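Some notes on teaching a robot by hand, going back over the last few weeks. I'm posting them as a thread so I can find them again. 1/30

The task is bottles. Pick a small bottle by the cap, lift it, set it down in a different place on the table, let go. Then the next one. The aim is for the arm to do this by itself from our demonstrations.

The project is called Plimance. We work in Fumberg, in one room, and the arm we'll run it on is next door, on a bench with a much better lamp than ours.

There are two usual ways to show an arm what you want. You can drive the arm from a distance with a controller, or you can do the job yourself with a gripper in your hand and record how it moved. We have done both. 4/30

Remote control first. We used a small leader arm, a scaled-down copy of the big one. You move the little one and the big one follows. There's a short lag. You get used to it, but you slow down.

Using the leader arm I recorded 130 demonstrations of one bottle. My shoulder was sore by the end. The motion was safe for the arm by definition, as the arm had done it.

The problem was speed. Every approach to the cap had a pause just above it while I checked my height. The trained policy learned the pause as well. It would stop over the bottle and sometimes never go down.

I trimmed the pauses out of the recordings and trained again. It went down more often, but jerked at the point where the cut had been made. I wouldn't bother trimming again. 8/30

So then the hand-held grippers. Same style of fingers as the arm carries, a handle, a strap over the back of the hand. You squeeze and the fingers close. Position is tracked, finger opening is tracked.

With the hand-held we have 274 demonstrations so far, and they took much less time than the first lot. A single pick and place is a few seconds.

You do feel the bottle a bit through the handle. With the leader arm I felt nothing and was judging it all by eye.

The cost is that your wrist can do things the arm can't. I tend to roll my hand inwards when I reach to the far side of the table. The arm runs out of joint at that angle. 12/30

We check each recording against the arm's limits before it goes in the training set. The first time I ran the check it threw out 172 of them. Nearly all were the same wrist roll.

The fix was to stand somewhere else. If I stand square to the row I don't need the roll. I put tape on the floor. The next batch came through with hardly any rejected.

Somebody asked me whether you should demonstrate fast or slow. I go at the speed I'd like the arm to go, without hurrying. If I rush, the fingers start closing before they're round the cap and the data says that is the right thing to do.

Caps are harder than the glass. A cap is short, so there is only a small range of heights that works. Too high and the fingers slide off the top. Too low and they land on the shoulder of the bottle. 16/30

Dark bottles also gave the cameras trouble. Black cap on dark glass, from above, is one dark circle. Having a white table under it helps a lot. On the grey bench next door it was much worse.

We mix the caps and labels on purpose. Early on I used the same bottle for everything and the policy would only go to that one. It ignored the rest of the row completely.

Spacing matters as well. If the bottles are always the same distance apart it learns the distance. I now move them between every few recordings, and swap the order.

And don't tidy the table too much. The arm has to cope with leads and whatever else is lying about, so the recordings should have those in them too. 20/30

Two grippers at the table: the one in the hand is going for the cap of the nearest brown bottle, the other is open at the front.

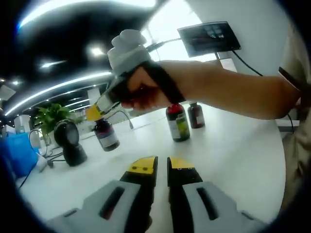
Yellow tip just over the black cap. Red cap next along.

Height over the cap at that point is the thing I look at first when I go through a recording. If the tip comes in from the side there, I delete it and do it again.

Cables. Route them away from the hand before you start. A lead that pulls on the gripper shows up as a small drift in the path, and the drift is in every single demonstration from that session.

I lost a whole session that way. 208 recordings, all leaning slightly to one side. I kept them in a separate folder and haven't found a use for them. 24/30

Our scripts for sorting and replaying recordings are called Doucette. It plays the path back on a simulated arm and flags anything out of reach. It's slow and the menus are poor, but I trust the numbers.

Replay on the real arm is worth doing too, for a handful out of each batch, with no learning involved. Just play the path back and see if the fingers get to the cap. If that fails, training won't save you.

Ours failed at first by a finger's width. The offset between the tracked point and the fingertips had been measured on an older handle. One number in a settings file. It took me two days to find.

Failures: I do record a few where the first grab misses and I go back for it. Without those the arm has no idea what to do after a miss. It carries an imaginary bottle across the table and puts it down very carefully. 28/30

Next job is two hands, one to hold the bottle and one to turn the cap. I've tried it a few times and I keep twisting the bottle instead of the cap. It needs more practice from me before it's worth recording. The people at Budmont have lent us a stiffer set of finger pads for it.

I'll add to this in December when the two-handed set is done. If you're doing something similar with small bottles, I'd like to know what you use on the fingertips, as ours lose their grip after a while and I'm replacing them more often than I'd like. 30/30

Adding one more as a few people have asked about the number of demonstrations. For one bottle in one spot you can get away with very few. For a row that moves about, I'd want everything we have now and then the same again.

And on which method to start with: if you already own a leader arm, use that for the first week. You find out what the arm can reach, and that saves you a lot of rejected recordings when you pick up the hand-held.

Last one. Write down where you stood, which pads were on and which bottles were out, for every batch. I didn't for the first few and now I can't tell which of them were done before the floor tape went down. I've been going through them one at a time, looking at the wrist angle, and I'm still not finished.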